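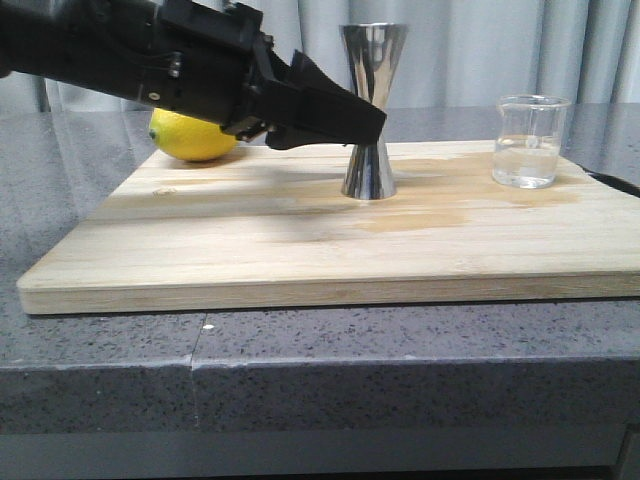
A steel jigger on a wooden board.

The Flovach Tonic

My aunt believed in the Flovach Tonic the way other people believe in the post. It would come, it would do its work, and if it was late there was a reason. She had a teaspoon at seven in the morning and another at six in the evening, and for this she paid a man called Seo, who drove over from Idavville in May and again before the frost.

I was against Seo from the start. I was against his shoes, which were too good for the roads, and against his case, which opened in two wings like a cupboard. He said the tonic was drawn from a spring under the old Disix works and that the spring had been tested. I asked who had tested it. He said a laboratory. I asked which one, and he looked at my aunt with great sympathy, as if I had been ill for some time.

"Ah-rin likes to ask," said my aunt.

"Miss Han is quite right to ask," said Seo, and sold her another bottle.

The label said 100 minerals. I know of people who would be satisfied with ten. It said the water had taken 1,985 years to come up through the rock, and I spent most of one evening trying to work out where you would stand, and with what sort of clock, to arrive at the five. My aunt said it was probably rounded.

She was eighty-one. Her hands had been bad for years and now, she said, they were less bad. She threaded a needle to show me. It took her a long while and she talked all through it so that I wouldn't notice how long. Then she held the thing up, threaded, and what was I supposed to say to that? That I could have sworn I'd seen her do it at Christmas, before Seo and his shoes?

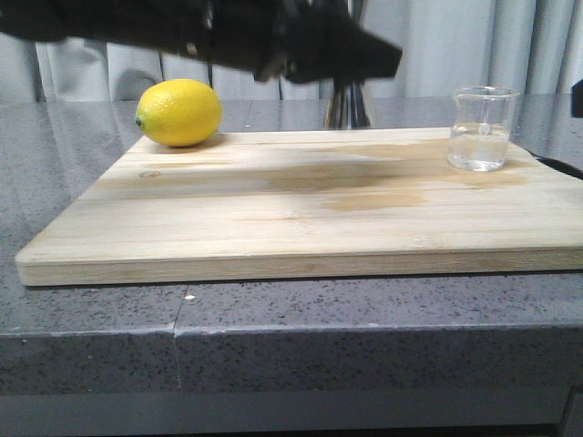
What does it taste of?

Water, mostly, with a little something at the back like a coin.

That was all I ever got out of her on the subject, and it was more than Seo offered. He preferred to talk about the body, which he described as a set of doors. The tonic opened them. I said I had one or two doors I'd rather keep shut, and he laughed much harder than the remark deserved.

In the second summer I did what I should have done in the first. I took an empty bottle from under the sink, rinsed it, filled it at the kitchen tap and dropped in a copper washer from my late uncle's tin. I left it there overnight. In the morning I took the washer out, and put the bottle at the front of the shelf with the real ones behind it.

I'm not proud of this. I told myself it was a trial, and that trials were exactly what had been missing from the business. I would give it a fortnight. If her hands got worse I'd own up and drive to Idavville myself and apologise to the man. If they stayed the same I would have him.

She had her spoonful at seven and her spoonful at six. I watched her over the newspaper. On the fourth day she unpicked a hem and sewed it again, smaller. On the ninth she wrote to her sister, both sides of the sheet, and the writing was no worse than mine.

So I had him. I had it all ready, the washer in my pocket for evidence, and I waited until she'd put the spoon down.
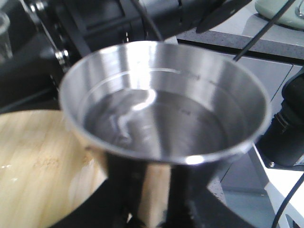 "Before you start," she said, "this one's been very weak. I've been having two."

"Two what?"

"Two spoons. Since you changed it."

I asked her what she meant by changed. She said that Seo's bottles had a lip on the glass and mine had a lip with a chip in it, and she had chipped it herself, in March, on the tap. She'd supposed I was short of money and had sold the good one. She hadn't liked to bring it up.

I said there was nothing in it. Tap water, I said, and a washer. I put the washer on the table.

"Well, it isn't as good," said my aunt. "I told you. I've been having two."

I tried to explain. I went at it from one end and then from the other, and she followed me politely, nodding at the places where a person would nod. When I had finished she picked up the washer and turned it over, and asked whether it was one of Harold's.

I said it was.

She put it in her cardigan pocket. Seo was due at eleven, and she wanted the step swept before he came.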